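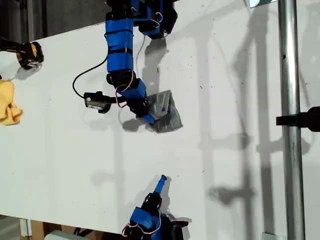 A flat white tabletop, with a few objects near its left edge.

Buy the White Table

For years I told people to avoid white work tables. I wrote it in this column more than once. White shows everything, I said, and a table that shows everything will be wiped all day long by someone who has better things to do. I have changed my mind, and I want to lay out why.

The first white top I owned came home by accident. I had ordered the Kokkonen table in gray, the store in Siltimura had only white, and I had already borrowed a truck. It cost 288 dollars, which was more than I had ever paid for something to put glue on. I planned to cover it with brown paper and forget the color.

The paper lasted until August. It tore at the corners, and small parts slid under the rips and stayed there. When I pulled it off I found two screws, a watch crystal and a pencil stub that I had been blaming other people for. I left the top bare after that.

What I noticed over the next few weeks was that I stopped losing things. I repair clocks and small radios in the evenings, and most of what I handle is dark or brassy. On my old pine bench a black washer went into the grain and was gone. On white it sits there like a fly on a plate. I can find it from across the room without my glasses.

Shadows help too. A part that stands a little above the surface throws a soft gray shadow on white, and you can tell which way it is lying before you reach for it. On a dark bench there is no shadow worth mentioning. You reach, you bump it, and it rolls.

The case against white is mostly about stains, and it is a fair one. Tea marks it. Cheap marker marks it, and so does the ink on some newspapers. But a stain on a dark table is still there. You have oil on the wood, you set a letter down on it, and now you have oil on the letter. I would sooner see the oil. I wipe my table at the end of the evening with a damp rag and dish soap, and it takes less time than hunting for one dropped spring.

The second complaint is glare, and I have less patience for that one. If your table is blinding you, move the lamp. Put it to the side and keep it low, or bounce it off the wall. People spend good money on a gray top to fix a problem caused by a bare bulb hanging over their heads. Gloss is another matter. A glossy top really is unpleasant to work at, and I would return one. Ask for matte.

I will also say something for leaving most of the table open. There is a habit, and I had it badly, of treating the surface as storage. Jars along the back, a tray in the corner, last week's job pushed over to make room for this week's. Pretty soon you own a large table and work on a patch the size of a dinner plate. A white top makes this hard to ignore. Every jar stands out. I moved mine to a shelf, and now only the things for the current job stay out, off to one side where my sleeve does not catch them.

Size is where I part ways with the catalogs. The Skaltia line goes up to a table sold for 722 dollars, and it is a handsome thing, but you cannot reach the far side of it sitting down. Space you cannot reach fills up with junk whatever color it is. The smaller one at 400 is plenty for one person. If two people share it, give each of them a side and agree that the middle belongs to the work.

I do not think white belongs everywhere. For sawing, hammering or anything with paint stripper, get an ugly bench and treat it badly. A friend in Istska has a beautiful old oak table where he sharpens chisels, and it would be silly to tell him to replace it. Sharpening steel is big and you hold it in your hand. Nothing gets lost.

But for small work, for anything with parts that fall, pull loose or look alike, I would now pick white first and would not bother covering it. Mine has a burn near the front from a soldering iron and a long scratch I cannot explain. I used to think marks like those would ruin it. I set my coffee over the burn most nights, on a coaster, and the scratch turns out to be a handy straight line for laying out screws.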